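家庭药箱

家庭药箱,也有人叫家用药盒、小药柜,我老家那边干脆就叫“药抽屉”。说的是一户人家里集中存放常用药、外用药和简单敷料的地方,可以是一只带提手的箱子,可以是衣柜里的一格,也可以是一个饼干铁盒。这个条目我断断续续写了挺久,一开始只想写个定义,后来越写越长,把自己整理药箱的那点经验全塞进来了,读者多包涵。

名称和范围

严格讲,药箱和急救包是两样东西。急救包偏外伤,绷带、纱布、胶布、剪刀,讲究的是拎起来就走;药箱偏日常,头疼脑热、拉肚子、咳嗽、蚊虫叮咬都归它管。可实际上大部分人家是混着放的,我家也一样,创可贴和止咳糖浆挤在一块儿住了好多年。住在Pendcombe的那阵子,我的房东Siobhán Ó Dálaigh把两样分得清清楚楚,急救包挂在厨房门后,药箱搁在走廊柜子的最上层,她还特意给我演示过一遍怎么开柜门(那门有点卡,要先往上提一下!)。

常见的内容

各家不一样,跟家里有没有小孩、老人有很大关系。我见过的药箱里,出现最多的是退烧止痛药,其次是肠胃药、抗过敏药、感冒药,再往后是碘伏、棉签、烫伤膏、眼药水。体温计算不算药箱里的东西,我和朋友争论过,我的意见是算,反正发烧的时候你肯定是先找它再找药。

处方药我个人不主张放进公用的药箱。处方是开给一个人的,别人翻出来顺手就吃,很容易出事。处方药最好单独放在那个人自己的抽屉里,外面写上名字。

包装的种类

从包装看,家里的药大致就是盒子、瓶子、软管这几类,零散的铝箔板另算。

纸盒最占地方,也最有用。盒面上有药名、规格、批号、有效期,里头通常还折着一张说明书。很多人嫌盒子碍事,回家就拆了扔掉,只留铝箔板,我年轻时也这么干,结果过了半年对着一板白药片发呆,完全想不起来是什么。现在我宁可药箱买大一号,也要把盒子留着。盒子用久了边角会起毛,开口的插舌也合不严,这都没关系,只要字还看得清就行。实在松了,拿一根橡皮筋套上。

玻璃瓶多用来装药水,也有装药片的。深棕色的玻璃能挡掉一部分光,怕光的药常用它。瓶盖有普通旋盖,也有要按下去才能拧开的儿童安全盖,后一种我外婆每次都喊我去开。瓶子的标签是一圈贴上去的,药水顺着瓶口淌下来,先糊掉的往往就是标签,所以倒药水的时候让标签那面朝着手心,这是我跟药店的阿姨学的,特别管用。

摆在桌上整理

我习惯把药全拿到桌上来理,盒子和瓶子都立着放,挨近一点,看得见字。 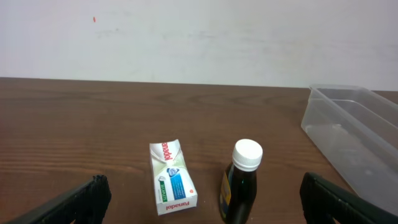
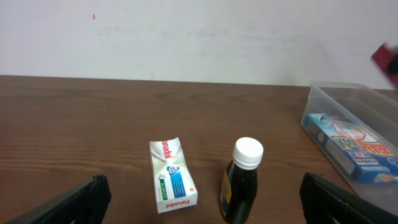
带白色螺纹盖的深色玻璃瓶,和旁边的Panadol药盒

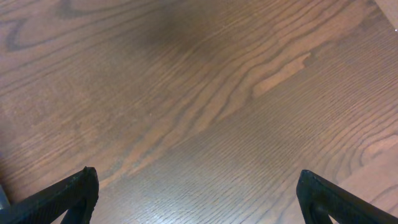
木桌面的纹理

先挑一张空得出来的桌子,擦一遍,等它干透再把药往上放,纸盒最怕底下潮。光线要好,有效期那一行字通常又小又浅,有的还是压印上去的,没有颜色,要斜着对光才看得出来。我一般会打开手机的手电筒。

理的顺序我试过好几种,最后固定成这样:先不分种类,一件一件看日期,过期的直接放到一边;剩下的再按用途分堆;最后才看每一堆里有没有重复的。有一回我从药箱里理出4盒一模一样的止咳片,都是不同时候买的,每次都以为家里没有。那天之后我就在箱盖里面贴了张单子,写上药名和到期的月份,吃完一样划掉一样。

单子这个办法是Ciarán Kinsella教我的,他比我细致得多,用铅笔写,方便改,字还特别好看。我用的是圆珠笔,现在那张纸已经涂得像地图了。

成分重复的问题

这一段我想多说两句。退烧止痛药里很常见的一种成分是对乙酰氨基酚,也叫扑热息痛,Panadol就是大家很熟的一个牌子。麻烦在于好多复方感冒药里也有它,名字各叫各的,盒子颜色也完全不一样,不翻到成分那一栏根本看不出来。感冒难受的时候先吃了感冒药,过一会儿觉得还烧,又补一片退烧药,同一种成分就吃了两份,过量是会伤肝的。所以我理药箱的时候,会把含这个成分的都归在一堆,拿红笔在盒子侧面画个圈。具体能吃多少、隔多久吃,请看说明书或者问医生药师,我就不在条目里写剂量了,每个人情况不同,肝不好的、常喝酒的更要先问。

存放的位置

浴室的镜柜大概是最流行的位置,也是我最不推荐的。洗一次澡,水汽全闷在里面,纸盒发软,胶囊容易粘在一起。厨房灶台旁边太热,窗台太晒。卧室或者走廊里阴凉的柜子就很好,高一点,小孩够不着。需要冷藏的药另说,要放进冰箱冷藏室,别贴着后壁,也别放在冷冻层,拿个小盒子装好,和吃的隔开。

我先后用过两个药箱。第一个是Foley的铁皮箱,结实,可是太浅,瓶子立不住,只能躺着,有一次盖子没拧紧,糖浆把整箱说明书都粘成了一块砖。第二个是Zestia的,带8个小格子,隔板能抽掉,高瓶子终于能站着了!缺点是提手有点软,装满了拎着心里发虚。

开封以后

盒子上印的有效期,说的是没有开封、按要求存放的情况。瓶装药水和眼药水一打开就是另一回事了,开封后能放多久,说明书里一般有写,有的眼药水开了以后只能用四个星期。我现在一开瓶就在标签空白处写上日期,写在盖子上也行,不过盖子会拧错,两个瓶子的盖子差不多大的时候我就拧错过。

过期药的处理

不要倒进下水道,也别随手塞给收旧药的人。有些药店和社区医院设有回收箱,去之前最好打个电话问一声,不是每家都收。找不到回收点的话,看看当地对有害垃圾怎么规定,按规定投放。纸盒和说明书没有沾到药的可以当废纸处理。

多久理一次

我是每年11月理一回,正好赶在感冒多起来之前,缺什么马上补。家里有小孩的可以勤一点,体重长得快,去年的儿童用量今年不一定合适,要重新核对。搬家前后也值得理一次,我上次搬家就在箱底翻出一管早就干掉的烫伤膏,还有一张不知道哪年的挂号单。

相关条目:急救包、药品说明书、儿童安全盖、对乙酰氨基酚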